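1/ Evening all. Leltercombe away is nearly upon us and my phone has been going since breakfast, so I'll put everything I know in one place and then I can go and have my tea in peace (some hope!).

2/ Tickets first. Their ground is tiny at our end and we've been given 600, all standing, no seats whatever you were told in the club shop. When I rang at lunchtime there were about 100 left. Adults and concessions are both still on sale, but under-twelves have to be booked with a grown-up – you can't add them afterwards, as my sister found out last season.

3/ Coaches go from the Manurung car park at nine sharp. Please be early! We had a lovely run down there in the cup a few years back and still missed the first ten minutes waiting for a man and his pasty.

4/ If you're driving, the Hutent Lane field is your best bet. It's a fair old walk, uphill on the way back, and the gate gets very muddy, so boots and not your nice white trainers.

5/ Team news, such as it is. Sugeng Harahap trained all week and I'd be amazed if he didn't start on the left. What a player he's been for us since August. I said to my dad after the Grorkov game that I hadn't enjoyed watching a winger so much in years, and he went quiet and then said "he tracks back as well", and from my dad that's a love letter.

6/ Prediction: 2-1 to us, late winner, everyone hoarse. I say that every time, I know, but one of these weeks I'll be right and you'll all be very sick of me.
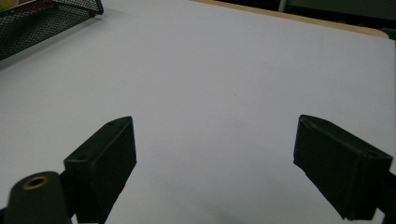

7/ Last bit, food. The tea hut behind the away end takes cash only and the queue at half-time is dreadful, so go early or bring sandwiches. I'll be by the left-hand corner flag in the old green scarf – do come and say hello!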